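Table setter and all-round lunch hand, Wamell community lunch

We feed anyone who turns up on a Monday, and we'd like one more person to help us look as though we were expecting them.

The work is mostly folding tables. Ours have pink marble-patterned tops with a red edge, and they've been called elegant once, by Ludger Grube, who had left his glasses in the car. You'll put them up, wipe them down and give each place a steel bowl, a spoon and a fork. Spoon on the left. We know what your grandmother said, and we've had the argument. 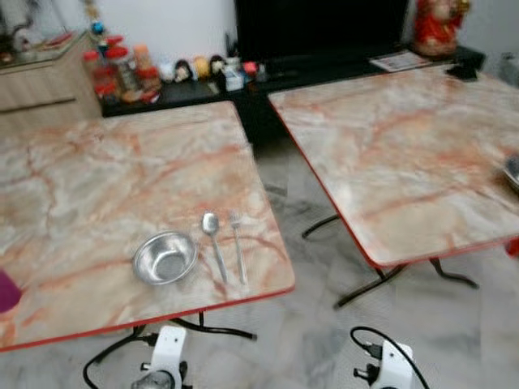
After lunch it all happens again in reverse, with dishes. You should be able to carry a folding table through a doorway without taking the paint off, and be civil to people who want seconds before there have been firsts.

Shifts run 2 hours and pay $34 an hour, plus whatever's left in the pot. No resumé needed. A few lines about yourself will do, and please mention any strong feelings about cutlery.

Write to Nghĩa Hoàng, Wamell Lunch, PO Box 700. Applications close at the end of July.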